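The Kisaveck Book of Names: a review after one very long pregnancy

I bought this in February, when I was 19 weeks gone and my husband and I had agreed on precisely nothing. We'd been through all the free websites by then (you know the ones, where every name apparently means "strong" or "little queen") and I wanted a proper book I could scribble in. My friend Ailbhe had her copy from when she was expecting and swore by it, so I ordered the new edition and it turned up on a Thursday, just in time for a weekend of arguing.

It's a big thing, 592 pages, paperback, with a cover that has already gone curly at the corners. The author is Merja Laitinen and she's done the whole lot herself apart from the Hungarian and Basque chapters, which have their own contributors. You can tell it's one person's work because she has opinions! She's very fond of short names ending in a vowel, and fairly sniffy about surnames used as first names, though she does list them.

The layout first. Names are grouped by language and not in one long A to Z, which annoyed me no end for the first week. If you want to look up Seija you need to know it's Finnish, or else go to the index at the back and then forward again. After a while I came round to it, because you end up reading the neighbours. I went looking for Jenő (my grandfather's name, we were toying with it as a middle) and came away with a list of Hungarian names I'd never have typed into a search box. The entry itself was good too: it says it's a form of Eugene, gives you a decent stab at how to say the ő, and warns you that English speakers will call him Jenno for life. Fair warning.

Each entry has the meaning, where it's known, and I like that she says so when it isn't. There's a little row of related forms underneath, then a line or two on how the name feels to people now. Some of these are lovely. Some are just "pleasant, a bit dusty", which I've started saying about everything.

I read most of it at the kitchen table over far too much decaf, pencil behind my ear, shouting names through to the living room.

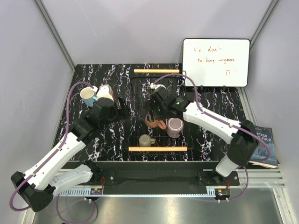
Mugs and a dish rack

The part I used most was the sibling section. We already have a Nayeli (her dad's side, and she's four and very proud of it) so the new one needed to sit next to that without sounding like an afterthought. There are 111 starter names with suggestions for brothers and sisters beside each, and while Nayeli wasn't one of them, I found the thinking behind it easy to copy. She goes by rhythm and where the stress falls, then by how common the name is, and only then by where it comes from. We crossed off nearly our whole list that evening. My husband's favourite went first, sorry love.

Now the grumbles. The print is small, and the pronunciation guides are smaller still, in a pale grey that I couldn't read in bed without the big light on. The nickname lists are patchy: Margaret gets half a page and Rosalind gets Roz and that's your lot. And I found two names on page 411 with their meanings swapped over, which makes you wonder a bit about the rest. I wrote to Pintér, the publisher, and had a nice email back saying it'll be put right at the next printing.

There's also a notes section at the end with a page for each parent to write their own shortlist, and then a page for names you both like. We filled his and mine in no time. The shared page had one name on it for six weeks, and it was the cat's.

Would I buy it again? Yes, for the reading as much as the choosing. If you only want to check a meaning quickly, stick to the internet and save your money. If you're the sort who likes wandering about in old names and getting distracted by Finnish ones, you'll be very happy. Four stars from me, with one knocked off for that grey print.

We did get there in the end, by the way. She's called Ilona, and she's on page 238 with a pencil ring round her and a bit of jam.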